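Shop Kits Beakers & Jugs Storage Trade Help Basket (0)

Classroom > Liquids & Measuring > Lanico pouring and measuring set

Lanico Pouring & Measuring Set, clear plastic

Back in stock. Sold out twice since March so if you need it for a term start, order early.

The basic set for colored-water work, mixing, measuring, transfer practice. Clear plastic beakers, tall and squat, plus syringes and a carry basket. No glass anywhere in it. Packed by us at Bakham.

What you get

2 tall beakers, 700 ml, graduated
2 squat beakers, 400 ml, with pouring spout
Syringes, individually wrapped, no needles
White basket, holes in the sides, handle slots in the ends
Sheet of fill-line stickers (peel off ok, leave a bit of glue if you run them through hot water)

Colorant NOT included. See Lesent drops, separate page. Ordinary food coloring is fine too.

The beakers

Tall one is for the bulk liquid, squat one for pouring out of. Graduations are molded in, not printed, so they won't scrub off but they are faint. If your group needs to read from across a table use the stickers. Stronger color helps as well, pale yellow is hopeless, orange or red reads well.

Plastic will cloud in time. Ours in the packing room have gone slightly milky after a lot of washing, still usable. Top rack only. No acetone, no bleach soaks, no microwave. People keep asking about the microwave.

Squat beaker pours clean from about a third down. Brim full it dribbles whatever you do.

The syringes

Clear barrel, black rubber plunger tip. Stiff out of the wrapper. Draw and push plain water a few times befor you hand them out. Rinse straight after colored liquid and store with the plunger pulled out or the rubber takes a set and sticks. Not sterile once opened, not for medical use, not for feeding anyone or anything.

Replacement syringes sold seperately, same size, same tip. The Su ones also fit the adapters if you already have those.

Setting out

Orange dye gets into bare card and unsealed wood, so put something under it. Tall beaker in the middle, squat one in front of it and a little to the right, basket well behind where sleeves don't catch it, and leave a gap between the two beakers so you can lift one without knocking the other. Tall one half full is plenty. Squat one can go nearer the rim if you are only drawing from it with the syringe.

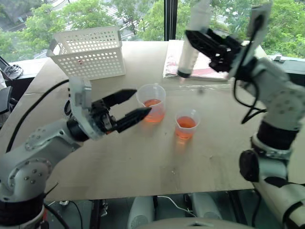 Color strength is the thing we get the most mail on. Start with a few Lesent drops in the tall beaker, stir, then add. The orange-pink in the tall one here is a good level to aim for, you can see the liquid easily through the wall even though the marks stay faint. Go darker if the room is dim.

Basket

Drains through the side holes. Rinse everything, tip it in, leave by the sink. Stacks if you buy more than one. Don't put the full beakers in it and carry, it flexes.

Delivery and returns

Flat rate, one parcel. Cracked on arrival, send us a picture and we replace the piece, no need to post the old one back. Opened syringes can't be returned.

Price list updated 26 Nov 2024. Schools on account, use your usual code at checkout, the discount dosn't show until the last page.

Share 2 Comments 2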